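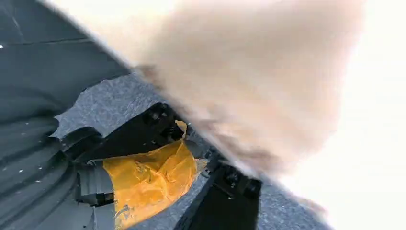
Bench Hand, Part-Time (Refurbishing and Tidying)
Semier Parts & Refurbishing, 268 Gravero Street, rear entrance
Posted 3 June 2024

Semier takes in molded panels, carpeted liners, bellows, tubing and the odds and ends that arrive attached to them. We clean what can be cleaned, mend what can be mended, and put the rest on a shelf where we can feel bad about it. The shelf is full. We would like to hire one person to work mornings at the bench and, now and then, to be firm with the shelf.

The work

Most of the day is ribbed plastic. If you have never cleaned between ridges, picture doing the dishes, except the dish is one long dish folded up very small. Lint likes it in there. So do the little white specks that come from somewhere in the building and that we have stopped arguing over. You will get a soft brush, a stiff brush and a vacuum nozzle that was narrow to begin with and has been made narrower by Jae-in Choo.

After that comes gray carpet. Speckled gray carpet was invented so that dirt could hide on it in plain sight, and it does the job well. You will brush it, lift it at the margins, trim ragged outlines where the customer has agreed to trimming, and tuck it back under the panel it came out of. Tucking is harder than it sounds. Everyone's first one puffs up in the middle like a bad omelet.

Then there is tape. Tubes come to us with tape on them, and the tape goes by a house rule: yellow means someone has looked at this end and has an opinion. The opinion should be in the logbook. If it isn't, go and ask. Leave yellow tape alone until you know what it was for, even when it is crumpled and ugly and you have a free hand. Our last bench hand, a very neat person, spent a whole Thursday taking it all off.

You will also:
- match tubes to bellows, and bellows to whatever they belong on
- bag round parts by size (wheels, rings, and things we call rings until somebody claims them)
- keep the logbook in handwriting that a second person can read
- sweep, including behind the door

Who we are looking for

Patient hands and decent eyesight. You should be comfortable kneeling, since some pieces are easier to deal with on the floor. Experience with upholstery, car interiors, appliance repair or the care of a very old vacuum cleaner would all count. So would none of these and a good attitude toward brushing. Please don't tell us you are passionate about corrugated plastic. We had two of those in November and neither came back after lunch.

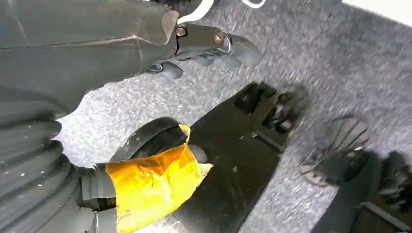

Fereshteh Naseri read the draft of this ad and objected to the part on tape. In her view we ought to admit that the yellow rule has failed at least twice, that half the opinions were never written down, and that a new person should be allowed to peel anything with no logbook entry after one week. She also thinks the word "refurbishing" is doing a lot of work in the job title. We have left the title as it is. The one-week rule is under discussion, and whoever gets the job gets a vote.

Hours and pay

Mornings, Monday to Friday, starting at eight. Pay is by the hour and is set out in the sheet we send to everyone who writes in, so you can decide whether to bother. Coffee is free and tastes like it. The bench stool is adjustable in one direction, down.

The Vivow order will be your first big job. It runs to 3000 pieces, all of which came in the same six crates with no list. Gyu-bin Son started a list and got as far as 71, and you are welcome to either continue it or begin a better one.

How to apply

Write a few lines to Ga-eun Geum at the front desk, or leave a note in the box by the rear entrance. Tell us about something you have taken apart and whether it went back together. Both answers are fine. No résumé needed, though if you have already made one we will read it.

We ask everyone on the short list to come in for a 90-minute paid trial. You will clean one panel and tuck one piece of carpet, and then Seo-ah Yook will pull the carpet out again and ask you to do it a second time. She does this to all of us. Wear clothes that don't mind gray fluff, and leave the good black sweater at home.

The ad stays up until the job is filled.

Recent postings
Saturday Driver, Chae Street Depot
Shelf Clearance: Bring Your Own Box
Front Desk Cover, Two Weeks
Mending Evening for Beginners (full)
Wanted: A Better Stool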